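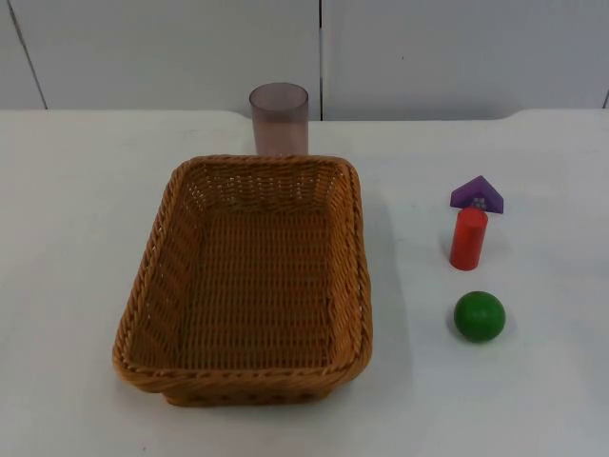
How many examples does a robot need before it can put a few toys in a basket?

More than you'd guess and fewer than people used to say. For one task, on one table, with the same handful of objects, I've had decent results from a few hundred. If you want the thing to cope when the objects are somewhere new, plan on 1,000 or so and expect to spend most of your effort on making them different from each other.

Chapter 4
Gathering Your Examples

I put off writing this chapter for a long time. The chapters on training are more fun to write (there are curves! things go down!) and for years I thought of collecting data as the boring bit you hand to whoever joined the lab last. Then I was the one who joined last. I spent a July in Brurnau sitting at a white table, moving an arm through the same job over and over, and I learned more about learning systems in those weeks than I had from two years of reading.

The project was called Kilaneck. The arm was called Erna, and I never did find out who named her. My boss was Marlene Teuber, who had one rule she repeated so often that I still hear it when I sit down to record: decide what counts as done before you start. I nodded and ignored it, and so my first 31 recordings were useless. In some of them I let go of the ball above the basket and stopped recording. In others I waited for it to settle, and in a few I backed the arm all the way home. To me those were all the same task. To the model they were three different endings, and it copied all three, sometimes in one go, hovering over the basket like someone who's forgotten why they came into the kitchen.

So let's start there. Write your task down in one sentence, with its ending in it. "Put the ball in the basket and return to the start position" is fine. "Tidy the toys" isn't, at least not yet, and we'll come back to it in Chapter 7 when we talk about longer jobs.

4.1 Choosing the objects

I like plain toy blocks for a first set. A roof block, a cylinder and a ball will already keep you busy, as each one asks for a different kind of grip. The roof has sloping sides that a gripper can slide off. The cylinder is easy while it's standing up and a nuisance once you've knocked it over. And the ball, oh, the ball. If you're new to this you'll want to leave it out of the set. Please don't! Record the ball early, while you're still patient.

Add something the arm isn't supposed to touch, too. A cup standing behind the basket does the job nicely. If every object on your table gets picked up in every recording, the model has no reason to pay attention to which one you asked for, and you won't notice until somebody puts a coffee mug down in front of it.

4.2 Moving things around

Now for the part I got wrong for longest. Between recordings you have to change the layout, and people are terrible at doing this by hand. I was sure I was placing things at random. When Marlene plotted my start positions, the ball had landed in the same little patch to the right of the basket almost every time, because that's where my hand wanted to go. We printed a list of positions after that and I followed it, grumbling.

Move the basket as well as the toys. Turn it. Put the cup in front for a while. Swap which block is closest to you. If you only have the energy to vary one thing in a session, vary the thing you've been leaving alone.

4.3 Throwing recordings away

We recorded 1,000 runs that summer and kept 991, which sounds wonderful until I tell you how little we'd checked. The later set, the one we call Salinas, had up to 3,000 runs planned. By then we were looking at every run on the day it was made, and we threw out far more. The model trained on it was better.

Before you go on, pick a task, write its sentence, and record ten runs on whatever setup you have. Watch all ten back the same afternoon. Keep notes on where each one starts and how each one ends; you'll need them for the sorting exercise in the next section.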